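Notebook, two-arm cell, Trollow bench
Running notes on the draft handling rules

Read the draft from Ultstead again over coffee. It has grown. The version we were sent in spring fit on one sheet and this one wants a binder. I still can't find the sentence that says what a person at the bench is supposed to do differently in the morning.

Things I agree with, so I don't get accused of hating all of it:

Speed cap when both arms share a workspace. Fine. 200 mm/s is slow enough that I can get a hand on the stop and fast enough that we finish before lunch. We were running close to that already.

One arm is the holder, the other is the worker, and the roles get written on the run sheet before power goes on. Also fine. We lost most of an afternoon last month because Omero's config and ours disagreed about which arm was which, and both files were "correct" by their own lights.

Stop button checked at the start of every session, by pressing it. Looking at it doesn't count.

Things I don't buy:

Clause on "verified grasp." The draft says a grasp is verified when the finger width has been steady for 2 seconds. Steady on what? A machined block, sure. On anything soft you get a nice flat width reading while the contents creep out from between the fingers. I'd accept it as a minimum. I won't accept it as the definition, and I've said so in the margin, in pen, for the third time.

The cycle count. A gripper pad is to be replaced at 2,000 closures. I asked where the number came from and got a reference to an older document, which refers to an older one. Our log for the current pads says 299 and one corner is already polished. The pads before them went far past the limit and looked new. Inspect the pads, write down what you see, change them when they're worn. A counter is a reminder to look and I'd like the text to say so.

"Deformable items shall be presented in a repeatable pose." Whoever wrote this has not handled film. If I could present it in a repeatable pose I wouldn't need the second arm.

Yoo's checklist is better than the draft in one respect: it makes you write the reason for any skipped line. Ours lets you leave a blank, and a blank can mean "not applicable" or "forgot." I've started writing N/A or a reason on every line. Takes longer. Please do the same, at least until we've argued this out.

Cables. The draft wants floor leads kept out of the walking route, and I can't object to that with a straight face. Walk the route before each session and move what needs moving. I'm putting it on our sheet ahead of the software lines. 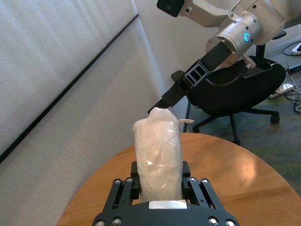 TROLLOW, July

Wrapped bundle for the two-arm approach, holder gripping it low down, worker coming in from above toward the gathered top. By the draft's wording I could tick "clear target" on this. I wouldn't. There's the bunched top and then there's the twisted bit sticking out to the side, and the draft never says which one counts as the grasp point when the wrapping offers both. Two operators will choose differently and both sheets will say compliant.

The fingertips are nearly at the plastic. "Minimum approach clearance" in section four is measured gripper body to gripper body, so it has nothing to say about tips and film, where I expect the trouble. Suggest a separate line for tip to item, with a pause point before closing.

Crinkled film also throws highlights. If the rule on camera checks stays as written (one image, taken before the session, "representative lighting"), I want it amended to an image with the item held. Empty fingers tell me very little about glare on plastic.

Still to do:
- send margin notes back to Ultstead, typed this time
- ask Omero which arm they call left
- add pad condition column to the log, keep the counter next to it
- pull test on a wrapped bundle, holder only, over 200 closures if the pads last, width logged the whole way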